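Unit 3: Reopening the Shore
Course notes, Public Space and Public Health
Instructor: Wendelin Rüegg

Where we left off: a beach has no front door. A movie theater can stop selling tickets. A county with miles of sand has a rope, a sign and a deputy in a golf cart, and people walk around all three.

Our case is Horell, a small resort town that closed its beach in the first spring of the pandemic and then had to decide how to open it again. Read the town order before class. It runs to 80 paragraphs, a good number of them about umbrellas.

1. Who decides?
The town closed the sand, the state reopened it, and the parking lots belonged to the county, which kept them locked. You could legally sunbathe in Horell if you could get there without a car. Note the overlap of powers. It will be on your outline whether you like it or not.

2. What counts as exercise?
Walking was allowed and sitting wasn't. Surfers asked about the part where they sit on the board and wait. The town took 3 days to answer and the answer was "keep moving."

3. Counting heads
The reopening plan set a limit of 768 visitors, a number with a fine scientific air. It came from dividing the dry sand at low tide by a square per household. High tide was left to the conscience of the visitor.
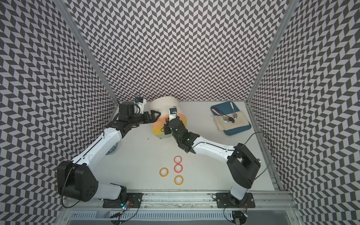

4. For discussion
Pick one rule from the order and rewrite it so that a teenager with a whistle could enforce it. Keep it under a page. Bring a paper copy, and be ready to defend it against someone playing a hotel owner in August.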